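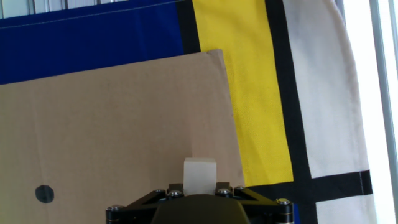 Workshop notes: fabric panels, backing sheets and small cast parts

The large color-block panels from Cluven are now part of the standard stock at the Rathjen workroom. The print is a grid of bold blocks divided by thick black lines, and it is less forgiving than a plain cloth. A panel that hangs a little out of level shows it at once, as the black lines give the eye something to compare with the window or the table edge. Please take the level from a printed line and ignore the hem. Hems on the last delivery were out by up to 5 mm over the width of a panel.

Hanging

Use 8 clips per panel, spaced evenly, with the outer two set 50 mm in from the corners. Clip through the hem only. Clipping below the hem pulls the print into shallow waves that do not drop out overnight. Panels that have been stored folded should hang for at least four hours before anyone makes a judgment about creases. Steam from the back at low heat if the folds remain. Do not iron over a stitched seam, as the thread shrinks at a different rate from the cloth.

Cardboard

Plain brown sheet remains the preferred backing for small pale parts. White and translucent pieces lose their edges against a bright print, and a flat tan surface brings them back. Sheets may lean against a hanging panel, but the foot should be set forward far enough that the sheet stands without sliding. Tape the foot to the table if the sheet is taller than it is wide. Corners soften with handling. A dog-eared corner is acceptable for general use; a sheet with a crease across the middle should go to recycling.

Marks on the sheets are to be kept small and dark, and placed away from the center. Use the fine marker in the Dikier drawer. The broad one bleeds into the paper face.

Small cubes

The current batch of Noltach white cubes is slightly translucent, so a strong light from above makes the top face read paler than the sides. For sorting by shade, compare the same face on each cube under the same lamp. Wipe cubes with a dry cotton cloth before they go back in the tray. Solvent wipes leave a haze, and four cubes had to be withdrawn in March for that reason.

Storage

Roll panels print side out on the wide tubes, one to a tube. Cardboard goes flat on the lower rack, largest sheet at the bottom. Trays of cubes go on the shelf above, lids on. The spare clips have moved to the drawer under the cutting table.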